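Best way to cover a craft table with kraft paper and mark out a grid in tape?

14 comments · 6 shares
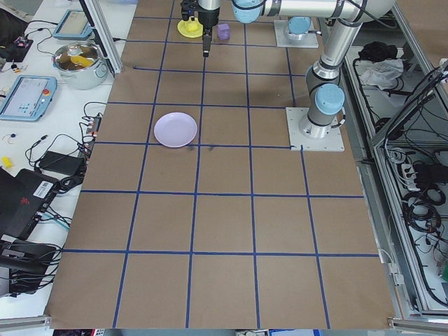 Seltby, December

Hi all, first time posting in the tables and benches bit, so be kind. I've been covering our big work table with brown kraft paper and marking it off in squares with blue masking tape. I love it! Everything gets a square, you can say "put the plate in the third row" and people know where you mean, and when the paper gets grotty you rip the lot off and start again.

My trouble is the starting again. By the end of a couple of weeks the paper has little dark marks on it (mine are near the plate at the moment, and I'm blowed if I know what they are), and the thought of taping all those lines from scratch makes me want to go and lie down. The last time I did it I eyeballed the whole thing and it took me the best part of a morning, with a fair bit of muttering.

So, three things I'd love help with:

Is there a quicker way to get the lines straight? I've been using a long ruler and a pencil, and I still wander off by the time I get to the far side.

Should I be running all the long strips first and then the cross ones, or doing it one square at a time?

And does anybody lift the tape and reuse the paper underneath, or does the colour come up with it? I tried peeling one strip back and it took a furry layer of brown with it.

My paper comes off a 600 mm roll that I join in the middle, if that matters. Thanks heaps – Monique Pichon

Monique Pichon, Seltby

3 replies

Ntombi Visser

Oh I've done so many of these! I used to set up tables for kids' sorting games at the neighbourhood house in Cunow and we papered them every term, so I'll tell you what I ended up doing.

Forget the long ruler. Make yourself two story sticks. A story stick is just a skinny bit of timber or stiff cardboard with your spacings marked along it, one for the long way of the table and one for the short way. Lay the stick along one edge of the paper, put a tick at every mark, then go round to the opposite edge and do it again. Now you don't have to measure anything in the middle at all. Stick the end of the tape on the first tick, walk it across to its partner with the tape held up off the paper and pulled snug, line it up, and lower it down in one go. If you press as you go it will wander, every time. That was my mistake for about a year.

It's much nicer with two people, one at each end, but I've done it by myself by putting a mug on the loose end of the roll.

Long strips first, then the cross ones, and don't go square by square or you'll be there until dinner. I rub them down at the very end with the back of a spoon, mostly where they cross.

On your other point, no, I never reuse the paper. Kraft is soft on top and masking tape grabs it. The low-tack painter's sort comes off cleaner if you get to it within a few days, but after that it's furry city. What I do instead is put two layers down at the start and only tape the top one, so at least there's clean paper waiting underneath.

Also keep the story sticks! Write on them which table they belong to. I didn't, and had a cupboard full of mystery sticks.

Jérémie Boyer

just buy a cutting mat with the grid already on it?? or draw it with a marker. tape seems like a lot of work

Corentin Chevalier

A mat that size would cost a bomb, Jérémie, and marker is hard to see from the other end of the table. I'd stay with the blue tape.

Agree with Ntombi on doing the edges. I use a chalk line instead of sticks, same idea. Go easy on the chalk though – tape doesn't like dust, and if you snap it too heavily your strips will lift at the ends by the afternoon. Blow it off or give it a quick flick with a dry brush first.

The thing I'd add is to get the paper flat before you tape anything. Paper off a roll wants to curl back up. I cut mine the night before and leave it on the table upside down with books on the corners. Then fix one short edge, smooth towards the other end with your forearm, and fix that. If there's a bubble under the paper, your tape will pucker right over it and you'll look at it for weeks.

With your join in the middle, tape it from the back and then plan the grid so one of the blue lines sits right on top of it. Hides it nicely and holds it down as well.

As for the marks, if it's only a few and they bother you, cut a patch the size of one square and stick it in with fresh tape over the old lines. I've got one table that's more patch than paper. Takes two minutes a square.

Recently asked in Tables and Benches

Getting old masking tape residue off a white side table (27 replies)
Is a Trivis folding bench strong enough for a sewing machine?
What do you all keep under the craft table? (28 replies)
Moulin paper roll holder, wall or underside?
Faraji Masanja: my plate rack won't sit level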